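Brullness Student Robotics Club
Set-up Guide, Section 8: Two-Arm Bin Handling Task

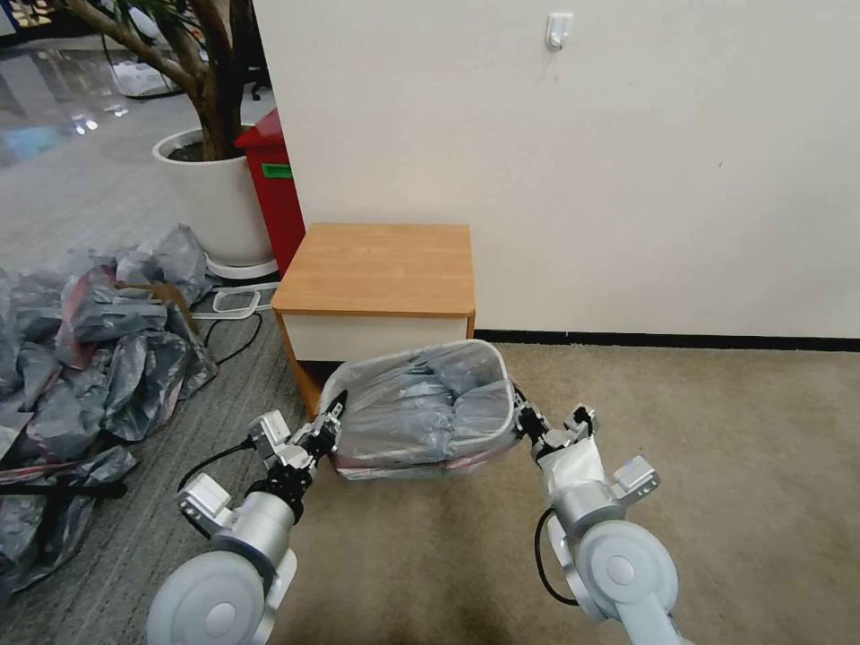 Who may operate the arms during this task?
Two students who have finished the September safety session may operate the arms, with a supervisor within reach of the stop button at all times.

8.1 Preparing the floor area
1. Place the wastebasket on the carpet in front of the small cabinet. Close the cabinet drawer fully.
2. Fit a liner and fold it over the rim so that it lies flat.
3. Move cables and spare plastic sheeting away from the path of both arms.

Note: The Zumeo task sheet requires a lined bin. Results recorded with an unlined bin will not be counted towards the Shukla Shield.

8.2 Starting the arms
1. Switch on the left arm and wait for the ready tone. Repeat for the right arm.
2. Open the Plovby control program and load task file 653.
3. Confirm that both grippers open and close on command before bringing them near the bin.

CAUTION: Keep hands and loose clothing clear of the wrist joints whenever the power is on.

8.3 Gripping and lifting
1. Bring the grippers to opposite sides of the rim, at the same height.
2. Close the left gripper, then the right. Check that each one is holding the rim as well as the liner.
3. Raise both arms together at the slowest speed setting.
4. If the bin tilts, lower it to the floor and release both grippers. Do not attempt to correct the tilt in the air.

Note: Error code 1036 indicates that the two arms are at different heights. Return both to the rest position and begin again at 8.3, step 1.

8.4 Records
Enter each attempt in the club logbook, including incomplete attempts. Requests for changes to this section should be made in writing to Gaurav Prajapati, Program Coordinator.

Section revised November 15, 2020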